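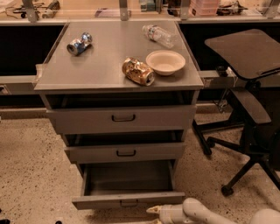 Sang Ung took over as waste reduction coordinator at the Nomdale Community Centre in June. The centre houses 86 desks, two halls and a public kitchen, and until recently it sent nearly all of its refuse to landfill.

"The first thing I asked for was the hauling invoices," Ung said. "We were paying for 341 collections a year, and many of those bins were half full when the truck arrived."

Under the new arrangement, general waste is collected on a fixed schedule and beverage containers are sorted on site. Desk-side bins have been withdrawn on both floors. Tenants were given notice of the change in writing, and 110 replies were received.

"Some of them were quite cross," Ung said. "People had to get up and walk to a sorting station. I understood the complaint, but I did not change the plan."

Food-soiled paper remains the most difficult material. The centre's former contractor would not accept it with organics. Furau, the firm that now holds the contract, does so provided that plastic cutlery has been removed.

Ung previously managed supplies for Cenuvden, a catering company, and credits a supervisor there, Ms. Phùng, with teaching her to read a contract closely. "She would send it back to me until I had found the clause myself," she said.

Hall rentals are the next area under review. Groups that book the larger hall on a Saturday will be asked to sort their own waste before the keys are returned, and the rental agreement is being rewritten to say so.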